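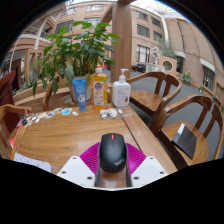 八月记录：中庭公共桌，桌面物品归位，手持采集

记录人 Neelam Negi。Edvin Dalen 负责数据回放和标注核对，Lovisa Vik 代表后勤组参与。Siv Amundsen 下午到场，只讨论排班的部分。

一、本次目的

继续 Geltlow 项目的桌面归位任务。目标动作：夹取公共桌上的小件物品，移到指定区域，松开，夹爪退回。物品类别沿用上一版清单：鼠标、瓶装清洁用品、软管、小包装袋、纸张。本次重点是鼠标，黑色 ThinkPad，红色滚轮，外壳反光。

室内实验台上的鼠标夹取已经做过一轮，换到中庭以后表现下降。初步认为与桌面有关：实验台是哑光灰面，中庭的木桌表面光亮，深色外壳靠近桌面时，轮廓和木纹、反光混在一起。中庭顶上有玻璃天窗，云量变化会直接反映到曝光上。这些条件在正式使用时都存在，因此采集也放在中庭做，不加遮光，不换桌布。

二、设备与设置

手持夹爪，洋红色带棱软指，白色侧板。鱼眼镜头固定在握持端，视野包括两侧软指、桌面和大部分周边环境。

软指是上个月换的新批次，比旧批次略软。握鼠标时指面贴合得更好，但合拢末段的手感变迟钝，操作者容易多捏一下。Edvin 在回放里能看到这个多余的合拢动作，开合曲线末端有一个小台阶。暂不修正，先统计哪些操作者有、哪些没有。

螺钉逐个检查过，左侧板有一颗略松，已拧紧。没有上螺纹胶，下次检查时再看是否回松。

标定沿用前一次参数。标定板放在桌面中央拍了一组，重投影误差在允许范围内，没有重做。

定位：中庭墙面的窗户排列很规则，特征重复，之前担心轨迹会跳。回放中没有发现整段跳变。桌子远端的绿植和几个瓶子提供了足够的近处特征，采集期间不要把它们全部撤走。绿植叶片受气流影响会动，幅度小，目前可以接受。

三、操作步骤（给接手的人）

1. 开机后先做空夹三次，确认开合读数回零。
2. 夹爪举到桌面上方，停一下再开始录。
3. 从桌边靠近目标，接近段不要停顿。
4. 鼠标优先夹两侧长边。需要竖起时，先夹稳再转腕，转腕过程中不要离桌面太远。
5. 放下时让物品先接触桌面，再松开。
6. 松开后夹爪垂直退出，不要横向拖。
7. 结束停录，口头报结果，由第二个人记在表上。

第4步要单独说明。竖握鼠标在原来的动作表里没有，是 Lovisa 提出来的。后勤组收桌子时，鼠标通常立着插进分格收纳槽里，平放占地方，滚轮还会蹭到旁边的东西。我们原先设计的放置动作全部是平放，训练出来也只会平放，后勤组还得再过一遍手。这一条已写进动作表，平放和竖放分开标注。

四、数据情况

本轮累计有效加无效共 255 段，其中判为无效 23 段。无效的判定由 Edvin 看回放后给出，标准如下：

物品在夹持中明显滑动；
操作者的手进入夹持区域；
开合读数缺失；
轨迹丢失后没有恢复；
物品放到了区域之外而口头仍报成功。

最后一项要注意。现场报的结果和回放不一致，集中出现在一名操作者身上。问过之后发现是对“区域”的理解不同：他以物品中心在线内为准，我们以整个物品在线内为准。表格抬头已补充定义，他之前的记录由 Edvin 重新过一遍，标签改动保留原值。

无效段不删除，单独归档。滑动的那些对后面调夹持力有用。

物品之间差异较大，简要记录：

鼠标：竖握时重心偏向握点下方，转腕过快会绕指面摆动。放慢即可。
软管：倒立放置，盖子朝下，容易碰倒。夹中段会变形，夹靠近盖子的位置较稳。
黄色半透明瓶：透明部分在强光下边缘不清，从带标签的一侧接近更可靠。
按压瓶：泵头不能作为夹取点。有一次夹住了泵头，列为禁止动作。
小包装袋：贴在桌面上，软指插不进去。暂时从自动范围中去掉，由人收。
贴纸一类更小的东西：同上，不做。

五、与后勤组的讨论

以下是这次记录里我认为更需要留底的部分。

现状。中庭公共桌的收整由后勤组承担，早上开门前一次，傍晚一次。桌上什么都有，个人物品和公用物品混放。Wikville 那边的方案书里把这项工作写成“低价值重复劳动”，Lovisa 对这个说法有意见。她的理由是，收桌子时真正花时间的是判断：这个鼠标是谁落下的，这张纸能不能收，瓶子是空了该换还是刚放上来的。拿起来放下去这个动作本身占的时间很少。

Edvin 按她的说法跟了一次傍晚收整，回来给的结论一致。停顿大部分发生在伸手之前。

这对任务定义有影响。目前的模型只管动作，给定物品、给定区域。判断环节如果没有人做，夹得再准也会收错。讨论后定下的分工：

机器处理的：清单内的公用物品，归到固定位置。
机器只标记、不移动的：个人物品，包括鼠标在内，除非当班人员在屏幕上确认。
人处理的：纸张，小包装，任何清单外的东西。

鼠标放在第二类，意味着我们花时间最多的物品在实际使用中每次都要人点一下确认。Edvin 认为这样会拉低整体的自动化比例，汇报时不好看。我的意见是照此执行，比例如实写。收错一个瓶子，放回去就行；把别人的鼠标收走，后勤组要接电话、找东西、解释，这些时间目前不在任何一张统计表里。

确认界面。第一版把确认请求推到当班人员手机上，试用期间后勤组反映太碎。他们在楼上做别的事，手机响了要停下来看，看完多半还是要下楼。改成集中处理：机器先把能做的做完，待确认的攒在一起，当班人员到桌边时一次看完。代价是个人物品在桌上多留一会儿。Lovisa 认为没有问题，原来也是这样。

噪声和通行。机械臂装在移动底座上之后，椅子的摆放成为问题。中庭的木扶手椅较重，大家坐完不一定推回去，底座靠近桌边时会被挡住。有人提议每次运行前由后勤组先把椅子归位。我反对：这等于把收桌子的活换成了搬椅子的活，而且搬椅子更累。Lovisa 同样反对，措辞比我重。目前的处理是底座到不了的一侧就跳过，在界面上标为未完成。

六、排班

Siv 带来的问题是傍晚班。原来傍晚收整由 2 人完成，Torvik 管理方询问上线后能否减为一人。

数据目前不支持这个结论。理由：

（1）模型还没有在移动底座上跑过完整的一张桌子；
（2）待确认物品的处理时间没有测过；
（3）出现按压瓶泵头那一类错误时，需要有人在场，单人班次无法同时处理别的事。

Siv 接受在试运行期间维持原班次，试运行期定为大约三个月，之后按实测时间再谈。她要求我们把测什么事先写清楚，免得事后各取所需。下列各项已同意：

从当班人员到达桌边到离开的时间；
确认请求的处理时间，从打开列表算起；
被人工改正的放置次数，以及改正花的时间；
机器停止后需要人介入的次数；
为了让机器能运行而额外做的事，由后勤组自己记，格式不限。

最后一条是 Lovisa 加的，我支持。过去在 Stakum 仓库的项目里没有记这一项，验收时账面上节省了工时，现场的人普遍说没有感觉到。后来访谈才知道，他们每天提前把箱子转正、撕掉翘起的胶带，没有任何地方登记。

岗位内容也会有变化。后勤组有人问，以后是不是要会修这个东西。答复：不要求。更换软指、清洁镜头、急停复位会做培训，占用的时间算工时。拆装侧板、标定、处理报错由我们负责。Nurhan Uysal 对换软指有兴趣，愿意多学一些，先让他跟着做采集，他对这些物品怎么放最熟悉。他做的几段已经在数据里，接近动作比我们平稳，开合曲线末端没有前面说的那个台阶。

镜头的问题。中庭是开放的，鱼眼视野很宽，路过的人会被录进去。Siv 要求采集时段在入口处放告示，录像里的人脸在入库前模糊处理。告示已经放了。模糊处理的脚本由 Edvin 接，跑完之前原始数据只留在本地盘，不上传。后勤组另外提出，数据不得用于考核个人动作快慢。已写进数据说明，操作者编号与姓名的对照表由 Lovisa 保管，我们这边不留副本。Edvin 需要复核某人的记录时，向她要编号。

七、遗留问题

竖放鼠标的收纳槽现在用的是临时件，内壁偏滑，放进去会歪。等后勤组确认他们实际采购的型号后换成同款再采。

傍晚灯光下的数据太少。天窗暗下来以后，桌面上主要是灯的反光点，和白天差别很大，而傍晚恰好是主要使用时段。下一轮改到傍晚采，时间与收整错开，不占后勤组的桌子。

新批次软指的磨损没有基线。开始记录每副软指的使用段数，外观变化附照片。

夹持力上限未定。按压瓶和软管要求的上限差得多，考虑按物品分别设置，Edvin 先用归档的滑动段估一版。

“未完成”的标记在界面上是红色，后勤组看了以为是故障。改成灰色，文字改为“留给人工”。Lovisa 建议再短一点，用“未收”。采用“未收”。

动作表更新到新版后，旧版停用，打印件从推车上撤掉。Nurhan 手里还有一份旧的，下次换给他。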